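Home Program Speakers Venue Contact
Search this site Go

Desk mats and trays: do they earn their space?
Speaker notes, Octavio Arango

Open cold. Ask who has a mat on the workbench at home. Then ask who could say what it does.

The pitch we all hear is that a mat and a tray will make you tidy. I don't buy it. I used a Skinex mat from August on, and my bench was as messy as ever, with a brown border.

What I will grant: small parts show up better on one plain color. Eusebio Chambi disagrees and works on bare tabletop. Give him his minute here if he's in the room — one minute, he runs over.

Next slide, leave it up while I talk.

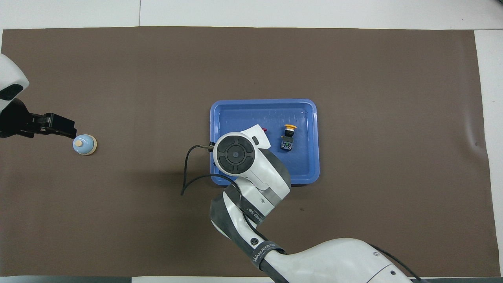
Dark brown mat, blue tray, a push button with a yellow cap in the tray.

Points to make with this up:

The mat takes nearly the whole table. Ask what you would do with the strips of white left over. My answer is nothing.

The pale blue piece with the tan cap is on the mat, outside the tray. So what is the tray for? If half your things live next to it, you own a tray and a pile.

Raised rim: good for keeping round things from rolling. I'd keep the tray for that alone and skip the rest of the sales talk.

Wrinkles on the right side. Pacheco says its mats lie flat in 3 days. I gave mine 13 and then put a dictionary on it.

Price slide. Hidix wants 40 for a mat and tray set. Pause for groans.

Questions. If someone brings up cork, send them to Eusebio.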